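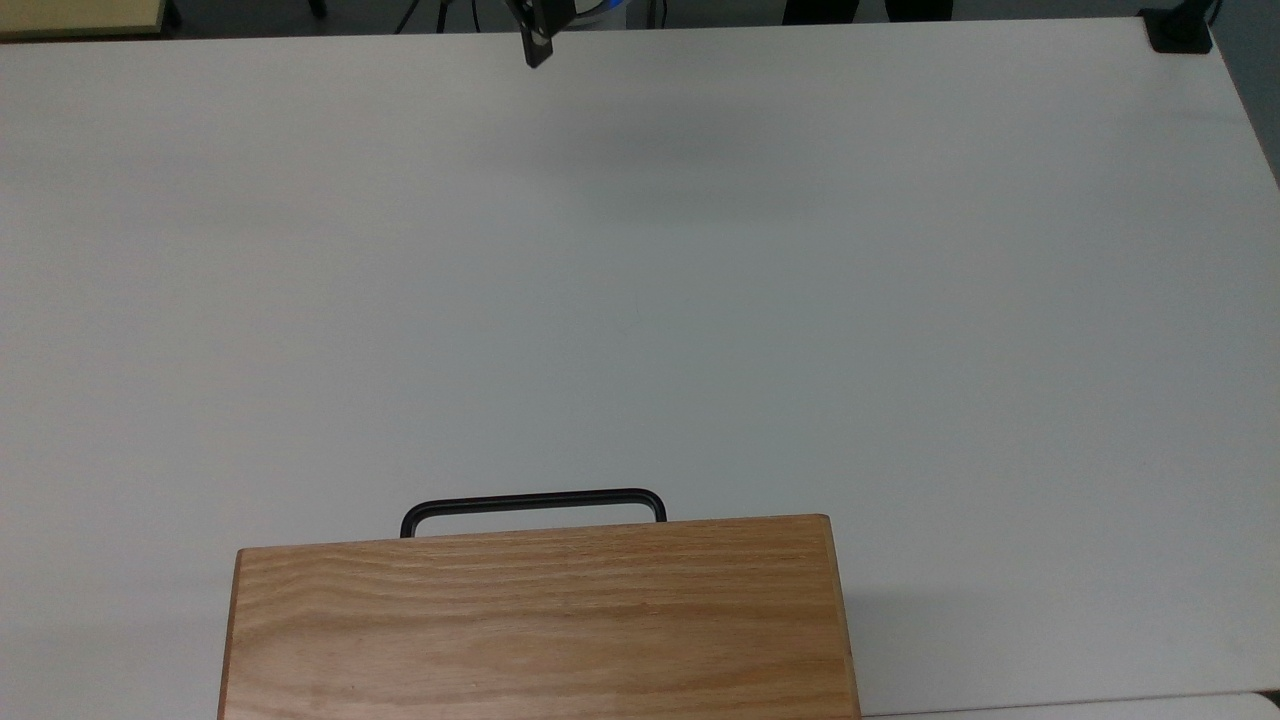 **How do I keep a folder of saved memes from turning into a mess?**

Give every picture a name you'd type when searching for it, and do it at the moment you save it.

That's the short version, and it's what I wrote back to Sheena Moncrieff when she asked me in September. The longer version is that I had 1580 pictures in one folder called "funny" and couldn't find the one with the goose. I knew I had it! I scrolled for most of an evening, got sidetracked by a bunch of old cat jokes, and went to bed without my goose.

So I spent the next few weekends renaming. I don't do anything clever. The name is the animal or person first, then what they're doing, then the words on the picture if there are any. "Goose running from sprinkler" is a perfectly good name. If two pictures come out the same, the second one gets a 2 on the end and I move on with my life.

Folders I keep to a minimum. I tried 17 of them at first (moods, holidays, work jokes, jokes for my sister, jokes not for my sister) and every new picture turned into a little argument with myself about where it belonged. Now I have 10, and one of those is "don't know," which gets plenty of use.

Venkatesh Warrier does it differently – he keeps everything on Yook and leans on the tags. It works great for him, but he's the sort of person who tags things. I last about a week. If you're on Lirimel, your album names show up when you share a link, so maybe rename "stuff to annoy Dad with" before you send it to Dad. Ask me how I know.

One more thing, and then I'll let you go. Save the biggest copy you can find. Most of my old ones are screenshots of screenshots, and the lettering has gone so fuzzy you have to already know the joke. I-hsuan Chien taught me to open the picture all by itself before saving, so you don't end up with the tiny preview, and I've been going back and swapping out my favorites as I run into better copies. It's slow going, but kind of fun with the radio on.

If your system is better than mine (or a lot worse, I'd love to hear those too), hit reply and tell me about it. Skarphéðinn Riis already sent in a long one about sorting by color, and I'm still thinking it over. I'll put a few in the next issue.

And yes, I found the goose. It was saved as "image copy 2."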